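From: Haruna Sakamoto
To: Jisstead swap and lend list
Subject: Re: Small stuff, was: the red cube

Ayane Ishida wrote:
> Before I drive over with a trunk full of crates, can someone tell me
> which bits of the tabletop set are still in it? Last November's list
> says "cube, red, 1" and "misc." I have 340 things to tag and I'm not
> writing misc. on any of them. Also, is the knob still on the cube?
> Stelios says it came off. Haf says it never had one.
> Ayane

Ayane,

The knob is on. Round, light tan, on the front face, same as it ever was. Stelios is thinking of the drawer from McIver and Haf is thinking of something else entirely, as is her right.

I wrote "misc." and I stand by it as a piece of prose, but fine. For the tags, please put:

Red cube with knob. The covering looks like felt to me. Nanami says foam. Put "red" and move on.

Red cup, plastic, tall, white rim, blue tape near the base. Please leave the tape alone. I spent most of an evening in the Unitz thread asking what it marks and got 19 replies, two of them on topic.

Orange disc, round and flat. It's the base for the dowel with the little knob on top, so it needs one tag and not two. Haf used it as a coaster all last winter and would like that recorded as a legitimate use.

Small silver pot with the thin arched handle. Shiny, so the sticky tags slide right off – use string.

Blue marker, red tip. It lives in the cup. If you tag the cup and the marker separately they will never see each other again.

The brown tray is wood and belongs to Asier's shelf, number 24. It goes back there after, please, and not under somebody's ferns.

I can be at the side door at four if you want help with the crates. Bring string.

Haruna
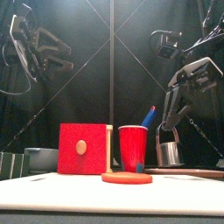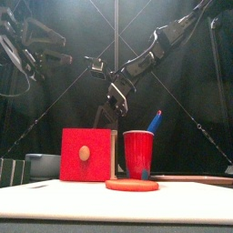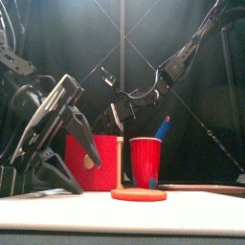
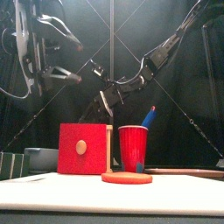
Tabletop set, red cube and red cup included.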